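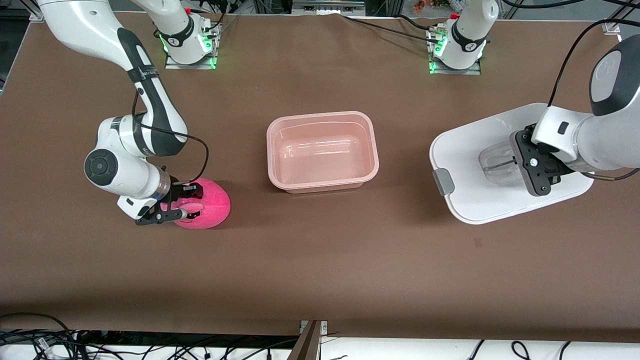

Pink foam, brown table.

About Zodine Paper

We make paper by hand and teach other people to do it. Small place, 466 Iyer Street, door on the side, ring twice. Started by Sekar Menon and Obadia Lukumay, who met at a print shop that has since closed and who both kept taking the offcuts home.

Page last updated 15/05/2021. Prices on the class page are newer than anything here, go by those.

What we make

Cotton rag mostly. Some flax when we can get it. Sheets for letterpress, for watercolor, for wedding people who want the rough edge (deckle, if you're ordering). Standard weight is 300 gsm. We can go lighter, ask first. Heavier takes longer to dry and we will say no in August when the drying room is full.

Color comes from the rag itself where possible. Blue is old jeans. The gray is jeans plus hotel sheets. We don't do black, please stop asking Obadia about black.

Classes

One day or 2 day. The one day is pulling sheets and pressing, you come back for your paper later or we mail it. The 2 day adds beating, sizing and a short go at watermarks. No experience needed. Bring an apron and shoes you don't love. Lunch not included, bakery across the street is good.

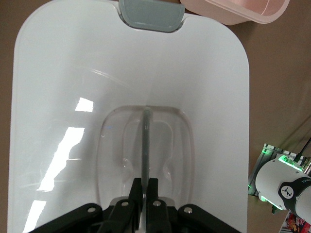
A lot of people write in asking what they need to carry on at home. Not much. A mold and deckle, which Sekar sells at the front desk or you can build from two picture frames and window screen. Old blankets cut up for felts. A blender you will never use for food again. For the vat, a big white plastic basin with rounded corners like this one is plenty, smooth inside so pulp wipes off, and pale so you can see how thick your mix is geting. Measure your mold before you buy anything. It has to go in flat with room for your hands on both sides.

School groups

Yes. Ages 8 and up, a teacher stays in the room. We use recycled office paper for these as it breaks down fast and the kids get a sheet each before they lose intrest. Book early, spring goes first.

The Kira sheets

Our longest running line. Named after Obadia's grandmother's village road. Off-white, soft surface, takes pencil very well. We made 900 of them the first year, sold most of them to one bookbinder, and have kept the recipe the same since. Sold singly or by the pack.

Who does what

Sekar: beating, pressing, orders, the phone.
Obadia: molds, watermarks, most of the teaching.

Rag donations welcome. Clean, all cotton, buttons off. No stretch jeans. Leave bags inside the side door, not on the step.

Wholesale goes through Lostarex, link on the contact page. Everything else, email us, we answer in the evenings.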